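# The Trouble With Picking Up a Wire

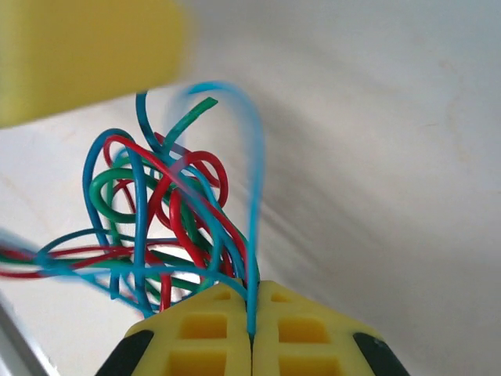
Karlijn Jacobs would rather we tested with boxes. Boxes, she argued before I had my coat off, are what most customers move, and a gripper that can't cope with wiring can still pay for itself in a year. Wires are a stunt, in her view, and magazine writers love stunts.

She may have a point about magazine writers. But I had come to Motdale because of a sales brochure, and the brochure was the one that brought up wires. "Handles flexible parts with human-like ease," it said, under a drawing of a harness being threaded through a car door. I have read that sentence, or one like it, every year for most of my working life. I wanted to see what was left of it after an afternoon at a bench.

The shop at Motdale does comparison work for small manufacturers who are about to spend money and would like to know on what. It occupies the back half of a building that used to store carpet. The clients are mostly people who make control panels, lamps, garden pumps, things with a bit of wiring in them and a person who puts it there. The wiring is nearly always the last job in the plant still done by hand, and so it's the job that every vendor promises to take over.

Two products were up for testing in October. One was the Sedia, a soft-tipped adaptive hand with a price that its maker will only discuss by phone. The other was a set of plain printed fingers from Van Damme, yellow plastic with rectangular pockets down the back, meant to bolt onto a parallel gripper that a shop might already own. The Sedia comes in a fitted case. The Van Damme fingers come in a bag.

The task sounds simple. Take a loose tangle of thin insulated wire in red, green and blue, get hold of a single strand of the color asked for, and pull it clear. A bored adult can do it while talking about something else.

## What a pinch can and can't do

The printed fingers are crude, and that turns out to help them. They come together along one narrow seam, and if a blue wire happens to be standing in that seam when they close, they have it. The operator, Jelle Peeters, likes this. He spent years running a winding machine, and he distrusts anything that bends when he hasn't told it to. With the yellow fingers he can see through the wrist camera where the grip will land. He nudges, looks, nudges again and closes.

Then comes the pull, where my doubts start. A strand held near its base doesn't leave a tangle alone. It brings the neighbors along. The loop at the top swings, the camera has trouble with it, and for a moment the picture gives you a ghost of a wire with two edges. A person would wait for it to settle, or slide a thumb under the crossing strand, or swear and start from the other end. The controller has fewer options. It can go on pulling or it can let go.

Jelle's best runs that afternoon were very good to watch. His worst ended with most of the bundle in the air and the operator looking at the ceiling.

The Sedia did better at not hurting anything. Its tips give way, which matters if you have delicate insulation, and it never left a mark on a strand that I could find. It was also far happier to pick up two wires than one. With a pad that wide, the neighbors come along at the grip already, before any pulling has been done. Sedia's literature calls this "conformal contact." On a tomato I'm sure it's lovely.

## The number on the wall

Every vendor has a success rate, and I have stopped writing them down. The first thing I ask now is what counted as a success, and the conversation usually gets shorter from there.

Motdale's own log is at least open to visitors. It ran to 362 attempts across both hands when I was there, each with a line of notes. Sanne Groen keeps it. She has a strict rule: the right color, one strand, clear of the bundle, no second try. By that rule neither hand would impress a shareholder. Loosen the rule to allow a second try, she said, and the figures jump. Loosen it again so that any color will do and you are close to the brochure.

"I can get you whatever percentage you need," she told me. "Tell me what you want to leave out."

She was also the only person all day to bring up the tangle itself, and I think she's right that it deserves more attention than the hands do. A bundle that has been picked at for an hour opens up. Loops stand away from the pile and cut ends poke out where a camera can find them. The later attempts are made on an easier problem, and unless somebody squashes the thing back down between runs, the gripper seems to be learning when it's the wire that has changed. Sanne has it repacked after every 20 attempts. She would like it done more often, but repacking takes longer than testing.

## Money, as usual

Cost is where the argument in the shop gets loud. The printed fingers are cheap enough to treat as a consumable, and Motdale does: when the tips wear smooth, a new pair goes on. Van Damme suggests changing them after around 200 hours. Jelle changes his when he loses patience with them, a less scientific interval and probably a shorter one.

The Sedia is supposed to last for years. I have no reason to doubt it, and no way to check. What I could check was setup. Swapping the fingers took Jelle less time than it took me to find the coffee. Bringing the Sedia up meant a software update, a calibration routine, a failed calibration routine and a call to a support line that put us through to a very polite man who asked whether we had tried turning it off.

None of this will surprise anyone who has bought equipment. It does cut against the way these products are reviewed, though, with the clever hand always in the big photo and the cheap one in a box at the side. If your problem is soft fruit, buy the clever hand. If you need one wire out of a bundle, the choice of fingers matters less than where you can put the camera, and a good view past a plain pair of tips did more for Jelle than anything in the fitted case.

The controller matters too. Motdale runs both hands from a Daltton unit, an older model with a reputation for being dull. It has force limits that can be set in small steps and a stop that works the moment you ask for it. Late in the day Sanne lowered the pull limit until the arm would give up at the first real resistance. The success rate dropped. So did the number of times the whole pile came along. For a panel builder with expensive parts on the other end of those wires, that looks like the better trade, and it's a setting I have never seen mentioned in an advertisement.

I put Karlijn's complaint about boxes to the others before I left. Jelle agreed with her, with some feeling. Sanne said boxes were fine and that the shop had tested them for years, and that the reports all said the same thing.

The Sedia goes back to its maker at the end of the loan. Van Damme hasn't asked for the fingers back. Karlijn has a client with a garden pump, four connectors and a very patient woman on the line who fits them by hand, and he wants to know by spring whether he should buy anything. Her draft advice, which she let me read but not copy, runs to one page. Most of it concerns redesigning the connector.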